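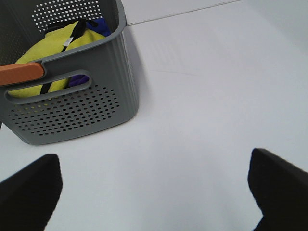
Adeel Cheema wrote to me after my last post to say that his Year 5s can all write a decent opening and a decent ending, and that the middle of every story they hand in is "and then we walked for a bit". He wanted to know whether I had anything for middles. Did I mean what I'd said about planning being overrated? And could I please stop recommending things that need a laminator?

Fair enough on all three, Adeel! I've been meaning to write about middles for ages, so you've given me the shove I needed.

I teach writing to nine and ten year olds, mostly, and I've been doing it long enough to have read an awful lot of stories in which a child finds a map, packs a rucksack, sets off, and is then standing in front of the treasure by the next line. They know the treasure is coming. They want to get to it. I'd want to get to it too. The walk is boring to write because they haven't put anything in it.

What I used to do was hand out a story mountain. You'll know the one, the big triangle with "build up" written along the slope. I must have photocopied that thing hundreds of times and I can't say it ever helped a child who was stuck, although it did help the ones who weren't stuck, who coloured it in. The trouble with "build up" is that it doesn't tell you what to write next. A ten year old with a pencil needs to know what to write next.

So last term I tried something I've ended up calling the wrong door (it had a worse name before that, which I'm not going to share). Before anyone writes a word, each child decides what their character wants. Has to be a thing you could hold or a place you could stand in. "To be happy" gets sent back. "Gran's ring" is fine, "the top of the lighthouse" is fine. Then they write down three places the character will look first and be wrong. That's the whole plan. It fits on a sticky note and there's no laminating, I promise.

Each wrong door is a scene. The character goes in expecting the thing, doesn't find it, and comes out with something else, which might be a bit of news or a sore ankle or a person tagging along. I'm quite strict about that last part. If you come out of the wrong door exactly as you went in, it doesn't count and you have to go back through it.

The first time we did it I used a shared story so they could see me get it wrong. We set it on an island called Pruria, which one of the girls made up on the spot and which the whole class then adopted as if it had always existed. There was a boy called Golex (same girl, she's unstoppable) who needed a key to get his boat back from the harbour master. Where would he look first? Somebody said the harbour master's pocket. Good, so he looks, and it's the wrong key, and what does he come out with? Long silence. Then a quiet lad near the window said, "He comes out with the harbour master following him," and you could feel the whole room sit up. I didn't have to say the words build up at all.

We got 12 lines on the board before break and they groaned when I stopped, and I have never in my life had a class groan because we'd stopped writing.

The individual stories were patchier, I'll admit. A few children treated the three doors as a shopping list, so you'd get door, door, door, treasure, all in one paragraph, and I was no better off than before. With those I folded the page into strips and said each door gets its own strip and you have to reach the bottom. Crude, but it worked for most of them. One boy wrote 52 words for door one and 7 for door two, and when I asked him about it he said the second door was "a quick one". I let that stand. Some doors are quick ones. 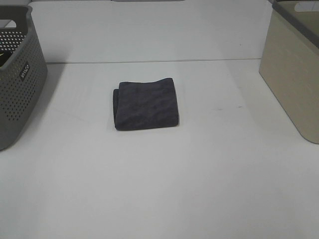 Grey towel, folded, with the grey basket

The other thing I'd change is how I talked about dialogue. I told them somebody had to speak in every scene, thinking it would slow things down, and what I got was page after page of "Hello." "Hello." "Have you seen my key?" "No." I should have seen that coming. What I say now is that whoever speaks has to want something different from the main character. The harbour master wants his lunch. The lady in the shop wants to tell you about her knee. Golex wants his key and he has to stand there listening about the knee. They find this hilarious, and it fills half a page without them noticing.

Adeel also asked about planning, and I think I was a bit grumpy in that post, so let me put it better. I don't mind a plan. I mind a plan that takes the whole lesson. If we've got an hour and 39 minutes of it goes on boxes and arrows, then the children who write slowly have been robbed, and they're exactly the ones who needed the time. A sticky note takes five minutes, and if the story wanders off from it, let it wander. I've had children cross out all three doors by the end and hand in something far better than what was on the note.

For the marking, I've stopped writing "more detail please" in the margin. I used to write it on everything! It's a rubbish comment, they've no idea which detail. Now I draw a little door wherever the story has skipped something I wanted to see, and the child picks one of the doors and writes that bit on a fresh piece of paper. Only one. They choose it. You'd be surprised how often they pick the hardest one.

A couple of practical bits for anyone trying this with a younger group. Two doors is plenty for Year 3. Let them draw the second one if they're flagging. And do the shared story first, don't skip it, even if you're behind with everything (I'm always behind with everything).

In November we're starting on ghost stories, where I suspect the wrong doors will be literal ones and I'll have to be firm about how many of them creak. If you've got a good creepy opening that won't have parents writing in, leave it in the comments. And Adeel, let me know how your lot get on. I want to hear what happens on that walk.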